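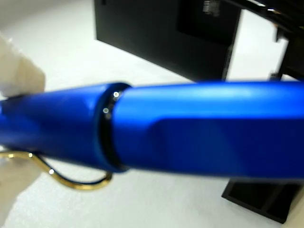 4.2 Two controllers, one pen

I'll admit I went into this part with a favorite. I'd been using the Halance controller for months and knew its moods, and Altora was the new one I'd only read the manual for. The job was the same for both: pick up the pen, put it in the cup, let go. We kept the arm, the jaw and the wrist camera fixed and swapped only the controller, so whatever changed in the numbers should come from there (or from me bumping the table, which I tried hard not to do).

Each controller got the pen from 5 starting positions. I logged every attempt, good or bad, and ended up with 2914 of them across both controllers, which is more pen-picking than I ever want to do again! An attempt counted as a success only if the pen stayed in the cup for four seconds after the jaw opened. 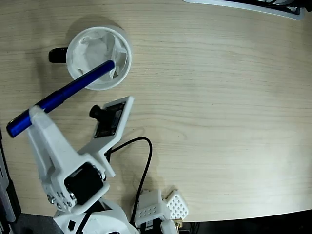 The grasp itself was rarely the trouble. Both controllers closed on the barrel well enough, and I could hardly tell them apart up to the lift. Where they split was the last stretch before release. Halance slows down early and creeps in, so it loses time but seldom knocks the cup. Altora keeps its speed up and then brakes hard, and a long thin thing held near one end doesn't love that. The tip swings, the approach angle is off, and sometimes the pen lands on the table. I got some of this back by lowering the Altora gain two steps from the Kaushik preset, and all the results in this section use the lowered value.
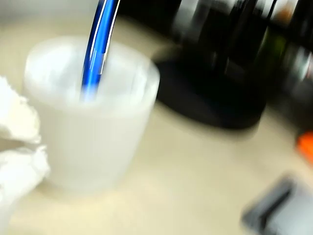

Harish Joshi thought I was being unfair to Altora, because Halance had months of my hand tuning behind it and Altora had an afternoon. He wanted both run again on factory settings. Fair enough, so I did that too, and the gap got smaller without closing. Those runs are kept separate from the main log and are reported in the next section.

One more thing on timing. The Onwood driver adds a short delay at jaw opening under either controller, and I left it in. 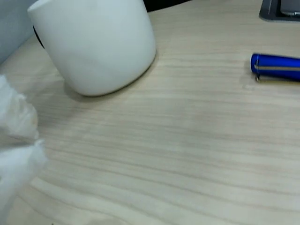 Figure 4. Tabletop with the white mug at upper left and a glossy blue object at the right.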